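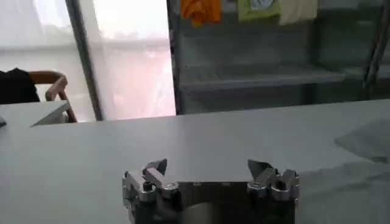

Posted by Damian Hauser in Workshop basics | June | 7 comments

How to oil a wooden worktop

Oil soaks into the wood and keeps water out of it. A worktop that gets daily use needs oiling twice a year, and a new one needs more. The top in my kitchen is 227 cm long and the whole job takes a weekend, nearly all of it waiting.

You will need a tin of worktop oil, 100 and 180 grit sandpaper, a cork block and plenty of cotton rags. I use Haslinger oil, but Calteck do a cheaper one that goes on much the same.

Clear the top and wash it with warm water and a drop of washing-up liquid. Leave it overnight.

Sand along the grain with the 100 paper until the old marks are gone, then go over it again with the 180. Black rings near the sink may need a second go. Vacuum up the dust and wipe down with a barely damp rag.

Pour a little oil on and spread it thinly with a rag, again along the grain. Do the edges and the cut-out round the sink — the end grain there drinks a lot. Wait 20 minutes and wipe off whatever is left on the surface. If it feels sticky later, you left too much on.

Give it eight hours and repeat. Three coats for an old top, five for a new one.

Lay used rags out flat outdoors to dry before you bin them. Oily rags in a heap can catch fire by themselves.

Thanks to Severin Aebischer for the tip about the cork block.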